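第九条

我在Woneck的第二个夏天,工作是写规则。规则不是给人看的,至少开始的时候不是。公司在Brerkska租了一层楼,楼里放着机械臂,我的桌子在走廊的尽头,离它们有二十几步。

合同上写:编写《双臂协同操作守则》,中文版,供Rosunix系统使用。前面已经有英文的稿子,叫Moncrieff稿,一共九十条。我的母语不是中文,也不是英文,所以我两边都读得很慢。组长认为慢是好事。她说,读得快的人会把“应当”和“可以”看成一个词。

第一条到第八条都容易。通电以前检查急停按钮。桌面上不放与任务无关的东西。两臂的活动范围有重叠的时候,必须先规定哪一只让路。我把它们翻译好,又改了三遍标点。

第九条是这样写的:“一臂持物时,另一臂应当等待。”

我在这一句上停了四天。等待什么?等到什么时候?如果两只手臂都拿着东西,那么谁是“一臂”,谁是“另一臂”?按照字面,它们两个都应当等待,一直等到有人来断电。我把这个问题写在纸上,拿到操作间去。左边那只提着一个藤编的篮子,右边那只夹着一块红色的东西,离桌面很近。
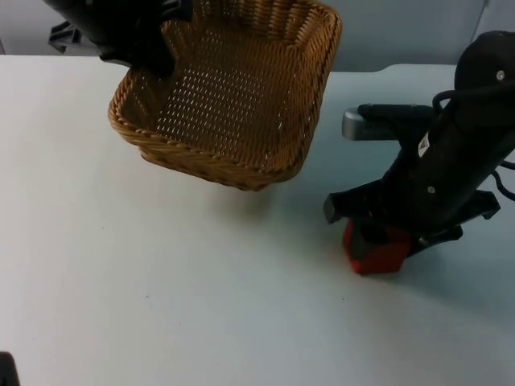
那就写“后持物者等待”,操作间里有一个声音对我说,谁先拿到东西,谁先走完,后面的就停在原来的地方,这样最简单,审查的人也喜欢简单。

我回答说,可是先拿到的那一只,如果它正好需要后面那一只帮忙呢?

那个声音想了一会儿,说守则不管帮忙,守则只管不碰撞。帮忙是任务文件里的事。

我回到桌子前面,把这句话也记下来了。我有这样的习惯,别人说的话我先写下,过后再决定同意不同意。小时候我的祖母教我摆桌子,她也有规矩:手里有汤的人先走,手里有面包的人让开。她没有写过“应当”。可是我们家的厨房很窄,六个人在里面转,我不记得有谁把汤洒在谁的身上。

晚上我把第九条改成:“两臂同时持物时,所持之物较难放下者先行。”第二天,审查意见回来了,只有一行:何谓“较难放下”,请给出数值。

我没有数值。我去查Moncrieff稿的附录,里面有942个术语,有“重量”,有“夹持力”,有“释放高度”,没有“难”。我又查旧的任务记录,一共读了207份,大部分只写着开始时间、结束时间和操作员的编号。有一份在最后加了一句:“篮子先走,比较安心。”没有签名。我把这一份看了很久。写它的人大概也像我一样,站在玻璃外面,心里先替机器排了一个次序。

七月,组长让我坐到操作间里面去写。她说走廊太远,写出来的句子也会远。我搬了一把椅子,坐在屏幕旁边。屏幕上是腕部相机的画面,它看东西非常近,近得我有时忘记了它在看什么。

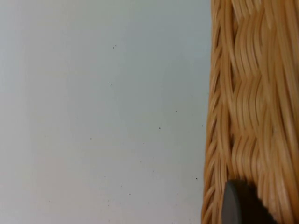 坐在那里,我慢慢明白了第九条的困难是从哪里来的。写Moncrieff稿的人是从上面看的,他看见整张桌子,所以他觉得“等待”是一个清楚的词。手臂没有这样的位置。它只知道自己的指尖和指尖前面的一点点地方,别的都要靠我们告诉它。因此守则里的每一个词,都必须在这一点点地方也能读懂。

我把第九条拆成了三款。第一款,任务开始以前,由操作员指定先行的一臂,并写入记录。第二款,等待的一臂不得松开所持之物,不得改变高度。第三款,等待超过规定的时间,系统应当询问操作员,不得自行决定。

审查的人又问规定的时间是多少。这一次我有数字,我写了九十秒。其实我试过更短的,但是短了以后,系统问得太勤,操作员会不看就按“继续”。我见过两次,有一次是我自己按的。

组长读完,用铅笔在第二款下面画了一条线。她问,“不得松开”,断电的时候怎么办?

我说,断电的时候它也不松开,夹爪是锁住的。

她说,这个你要写。你知道,可是读的人不知道。

我加了第四款。稿子从最初的几页长到将近500行,第九条一个就占了四十行。交稿的那天晚上,我给祖母打电话,她问我在外国做什么工作。我想了半天用我们的话怎么说,最后告诉她,我在教人家摆桌子。

她问,谁拿汤?

我说,要在开始以前定好,还要写下来。

她说这样也可以,又问我吃饭了没有。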